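Nornivell Under-Shelf Drawer Organizer Set

4 min read

Every organizer is sold with the same photograph: three lemons, a folded dish towel and a drawer that has never met a battery or a takeout menu. I distrust that photograph, and you should too. The Nornivell set is a decent product with a few faults, and since we stock it, we would like you to know about the faults before you pay for shipping.

What you get is a pair of steel rails, two pull-out trays, a bag of screws and a folded sheet of instructions. The rails go up under a cabinet shelf, the trays hang from the rails, and the dead air beneath the shelf becomes a place to keep things. The maker says this "doubles your storage." It doesn't. If your shelf is already packed to the top you gain nothing at all, and you'll have to take half of it out to fit the trays.

Where it does help is in a tall cabinet with short things in it. Spice packets, lids, sandwich bags, tea. Measure first. You need 6 inches of free height under the shelf and 20 inches of depth from the door to the back wall, and that second number is the one people get wrong. Cabinets look deeper than they are. Face-frame cabinets lose a bit more at the front, and the listing on the box doesn't mention it.

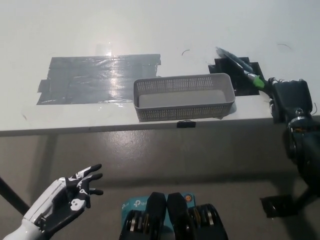 The weight rating is another matter. Nornivell prints 22 pounds per tray on the carton. I don't doubt that a tray will hold it, sitting still, screwed into solid wood. Most shelves in most kitchens are particleboard, and the screws supplied are short and rather soft. We would treat half the printed number as the limit and buy better screws. Cans are a bad idea. A cast-iron pan is a worse one.

Installation is described as "tool-free in minutes." You need a drill, a pencil and a level, and somebody to hold the far end of the rail unless you have long arms. Gilmar Rangel, who fits these for our local customers, allows an hour for the first one and says the second goes faster. His advice is to mark all the holes with the tray already clipped in, slide it in and out a few times, and only then drill. If the rails are even slightly out of parallel the tray will stick about two-thirds of the way back, and you will be annoyed by it every morning.

There is also an adhesive version. We used to carry it and we don't anymore. The strips held well enough in a dry closet, but over a stove or a dishwasher we had too many complaints to keep selling it. If you see it elsewhere at a lower price, that is the reason to be careful.

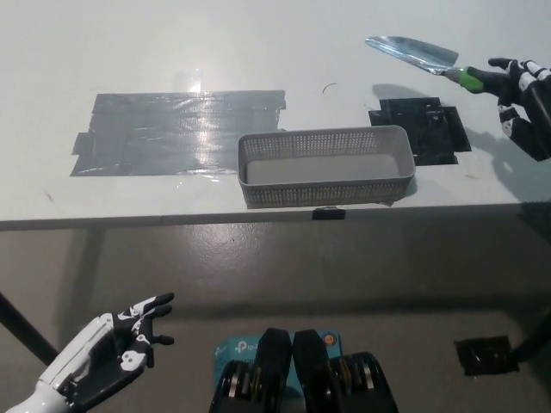

How it compares

The Willska is cheaper and lighter, with wire trays that small packets fall through. Fine for dish towels. Its rails have no stop at the end, so a good tug brings the whole tray out into your hands.

The Brosen costs nearly twice as much, and for that you get soft-close rails. They are pleasant. Whether a tray of tea bags needs to close softly is between you and your wallet. I would spend the difference on a second Nornivell set, or keep it.

Nieto makes a freestanding rack that needs no drilling and suits renters. It wobbles a little when it's full on one side – not enough to worry about, but enough to notice.

Questions we keep getting

It isn't dishwasher safe, whatever the sticker on the tray suggests. Wipe it down. The white finish shows coffee rings and the gray one shows flour, so pick your mess. Spare rails are sold separately under part number 538, and they fit the older trays as well as the current ones. Spare trays are not available on their own, which we think is a mistake and have told the maker so.

Returns are accepted if the rails haven't been drilled in. Once there are screw marks on them we can't resell the set. Please hold the thing up inside your cabinet with the door open and then with it closed before you reach for the drill.

The next delivery is due in February. Orders placed before then will go out in the order they came in.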